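Search this manual Enter keyword or part Go

Section 5. Opening the tower and removing memory, drive and power supply

Applies to the Praltden desktop tower. Revised June 27, 2019.

Before you begin

Shut the computer down from the operating system. Unplug the power cord and every other cable on the back, then hold the power button in for five seconds. Wear a grounded wrist strap.

CAUTION: Do not open the power supply itself. It has no parts you can service.

5.1 Opening the case

1. Lay the tower on its side on a flat, steady surface, with the removable panel facing up.
2. Take out the screws at the back edge of the panel and put them in a cup or tray.
3. Slide the panel toward the back and lift it off.
4. Touch bare metal on the chassis before reaching inside.

NOTE: Leave the tower lying down for the rest of this section. Parts can drop onto the motherboard if it is stood up while open. 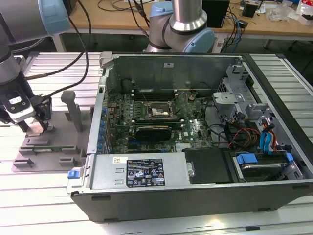

5.2 Removing memory

1. Move any loose cable away from the memory slots. Do not pull on it.
2. Press the clips at the ends of the slot outward until the module lifts.
3. Hold the module by its edges and set it on an antistatic surface.

If the processor is out, keep fingers and tools away from the open socket. Bent contacts are not covered by the warranty.

5.3 Removing the hard drive

1. Unplug the data cable and the power cable from the drive.
2. Squeeze the blue clip on the caddy and slide the drive out of its bay.
3. Label the drive if more than one computer is being worked on.

5.4 Removing the power supply

1. Write down where each power cable goes, or take a photo.
2. Unplug the cables from the motherboard and drives. Grip the plug, not the wires.
3. Remove the screws on the back of the case.
4. Release the blue latch and lift the supply out with both hands.

CAUTION: Check the ratings on the label before fitting a replacement.

5.5 Closing up

Refit the parts in reverse order. Each memory module should click at both ends. See page 78 for screw sizes.

Questions about this section go to Glenys Marsden, Praltden parts desk.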